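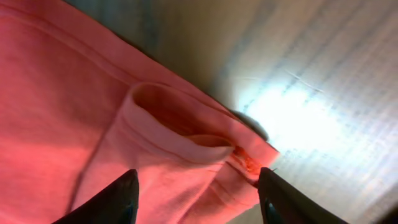
Search this site Search

Winter clothing drive moves to May

Pinport's winter clothing drive will now run in May, with porch pickup replacing the drop-off tables. Last year it brought in 386 coats and tops. Nuria Woldemariam is booking pickups by phone for MacLeod and Iltlow streets.
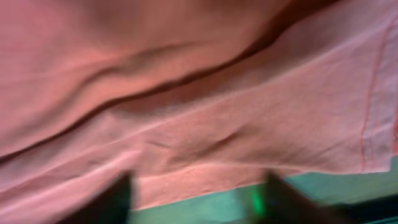

Pink fabric, in folds

Please wash everything first and tie bags shut — no boxes this year. Kids' sizes are needed most.

14 shares 2 comments

Recent items
Library holds extended
Zakine Park washrooms closed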